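Boletín de Cikaslow – Taller de Quintanilla – 25/02/2019

Enseñar con las manos: así van las demostraciones de Litis

¡Ya hemos pasado de las 500 demostraciones! Quienes seguís el boletín desde el principio recordaréis que en octubre estábamos todavía peleándonos con los soportes y con un cable que se enganchaba en todas partes, así que permitidnos un poco de alegría. Litis, el proyecto de manipulación a dos brazos, ha entrado por fin en la fase que más ganas teníamos de contar, la de ponerse a los mandos y enseñar al robot a base de repetir.

La idea cabe en una línea. Una persona maneja los brazos a distancia, hace la tarea entera, y Gistus (nuestro programa de grabación) guarda a la vez lo que ven las cámaras y la posición de cada articulación. Luego se vuelve a empezar. Y otra vez. Con esas grabaciones se entrena después el modelo que tendrá que hacer lo mismo sin nadie a los mandos.

Contado así suena mecánico, pero quien haya pasado una mañana en el puesto sabe que tiene mucho de oficio. Las primeras sesiones son torpes, te pasas de largo, cierras la pinza en el aire, golpeas el borde de la cesta y pides perdón en voz alta a un trozo de plástico. Y de repente, pasados 20 minutos, empiezas a mover los dos brazos sin pensar en cuál es cuál. Matilde Arruda lo compara con aprender a comer con palillos – al principio miras los palillos y luego miras la comida.

Por qué cestas y cubetas

La familia de tareas de este trimestre es la de ordenar: pasar un objeto de un recipiente a otro, juntar lo que va junto, apartar lo que estorba. Elegimos recipientes corrientes, de los que cualquiera tiene en casa, y nos pareció una decisión cómoda. De cómoda no tenía nada, pero ha resultado interesantísima.

Las cestas ranuradas son unas profesoras estupendas. Los dedos de la pinza pueden colarse por una abertura si entras con el ángulo equivocado, y el borde, que parece un agarre fácil, cambia mucho según de qué lado te acerques. El plástico translúcido tiene otra gracia: lo que hay detrás se ve a través de la pared, medio borroso, y al modelo le cuesta decidir si un objeto está dentro o al otro lado. Y si lo que hay que coger es una tapa transparente con pomo redondo, entonces ya tenemos el pleno. Nos encantan esas tapas. Las hemos maldecido bastante, también.

Lyle Park, que lleva la parte de percepción, pidió expresamente que no hubiera una disposición fija. Entre demostraciones se giran las cestas, se acercan, se separan, se cambia la luz de la sala cuando se puede. Si todas las grabaciones se parecen, el robot aprende la mesa y no la tarea, y a la primera cesta torcida se queda perdido. 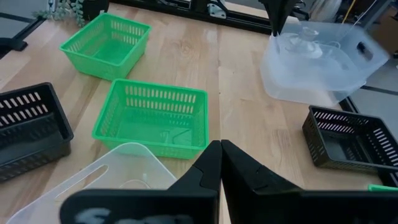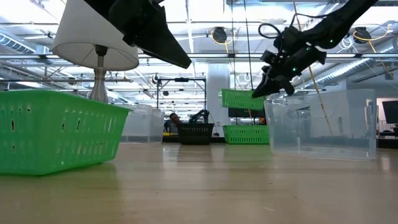
Mesa de madera clara, plástico verde y plástico translúcido, y las dos pinzas. En la primera foto, la tapa con su pomo dentro de la cubeta.

Lo que hemos aprendido hasta ahora

Lo primero, que la velocidad engaña. Al principio todos queríamos ir rápido, y en la pizarra se anotaban tiempos con cierto espíritu deportivo. Las grabaciones rápidas salían llenas de correcciones bruscas, y el modelo las copiaba con una fidelidad admirable: frenazo, temblor, frenazo. Ahora pedimos un ritmo tranquilo, el de quien recoge la cocina mientras habla con alguien, y la diferencia en las pruebas se nota muchísimo.

Lo segundo tiene que ver con las pausas. Una persona que teleopera se para a pensar sin darse cuenta, y esa duda queda grabada como si fuera parte del trabajo. Xiomara Brannigan propuso una costumbre que ya hemos adoptado todos: antes de pulsar el pedal de inicio, decir en voz alta lo que se va a hacer. «Brazo izquierdo sujeta la cubeta, derecho saca la tapa, tapa a la cesta verde.» Parece una bobada y funciona de maravilla. Además, el que está al lado se entera y puede preparar la siguiente colocación.

Lo tercero, los errores. Durante unas semanas borrábamos cualquier demostración en la que se cayera algo. Shahzad Jadoon se opuso (con bastante insistencia, todo hay que decirlo) y tenía razón en buena parte. Una demostración en la que el objeto resbala y se recupera con calma enseña precisamente lo que el robot va a necesitar cuando le pase a él. Así que esas se quedan, con su etiqueta aparte en Gistus. Las que se descartan son las otras: choques entre los brazos, una cámara que deja de grabar, alguien que abandona a media tarea.

También ha habido discusión con los dos brazos. ¿Se obliga a usar ambos siempre? Decidimos que no. Si una tapa sale bien con una sola mano, la otra espera en una posición natural, sin hacer cosas raras. Pero cuando el recipiente se mueve al tirar, el segundo brazo entra a sujetar, y ahí es donde Litis se pone bonito de verdad. La primera vez que el modelo lo hizo por su cuenta, un brazo aguantando el borde y el otro levantando la tapa, hubo aplausos en el taller. Después la soltó fuera de la cesta. Los aplausos ya estaban dados.

Las cámaras

Nos habéis preguntado en varios correos por qué hacen falta vistas distintas de la misma mesa. La vista general sirve para situarse, para saber dónde está cada recipiente y por dónde viene el otro brazo. La vista de muñeca es la de la distancia corta, la que cuenta en los últimos centímetros, cuando los dedos ya tapan medio objeto a las cámaras de arriba. Con una sola de las dos el modelo se defiende regular. Con ambas mejora a ojos vistas, sobre todo con el material translúcido.

A cambio hay que cuidar el calibrado. Mavis Kapoor ha preparado una rutina corta para el arranque de cada sesión: comprobar que todas las cámaras responden, llevar los brazos a la posición de reposo, abrir y cerrar las pinzas, grabar una toma de prueba y mirarla entera. Mirarla entera, por favor, que ya sabemos lo que pasa cuando se mira solo el principio. La hoja está en la carpeta compartida y hay una copia impresa en el puesto.

Qué viene ahora

El objetivo es llegar a 2.000 demostraciones en la familia de ordenar antes de pasar a telas, que dan un respeto enorme y por eso mismo apetecen. De camino queremos incorporar objetos más blandos, alguna bolsa, y tareas encadenadas en las que haya que vaciar un recipiente para poder usarlo después.

Para eso necesitamos manos, y cuanto más distintas, mejor. Cada persona tiene su manera de acercarse a un objeto: Matilde entra siempre desde arriba, Lyle va de lado, y un compañero de administración que probó por curiosidad resultó tener el pulso más fino de todos nosotros. No hace falta saber nada de robótica. La formación inicial dura lo que un café largo, y las sesiones se hacen siempre en pareja, 2 personas por puesto: una a los mandos y otra cambiando las cosas de sitio entre toma y toma, con los brazos en reposo, eso siempre.

Si os apetece probar, escribid a Xiomara y decidle qué mañanas tenéis libres. Ella cuadra los turnos y os manda la guía de inicio. Los que ya tenéis cuenta en Gistus podéis reservar directamente en el calendario del puesto, pero acordaos de poner el nombre de la segunda persona, que hay reservas sueltas y luego no sabemos a quién esperar.

Una cosa más para quienes ya graban con nosotros: desde esta semana el campo de comentarios es obligatorio. Basta una frase. «Cesta negra girada, segundo intento de agarre» nos vale perfectamente, y a Shahzad le ahorra una tarde entera de repasar vídeos.

En el próximo número publicaremos las primeras comparaciones entre el modelo entrenado con demostraciones lentas y el entrenado con la tanda inicial. Lyle está terminando las gráficas y ya nos ha avisado de que la peor, con diferencia, es la de las tapas transparentes.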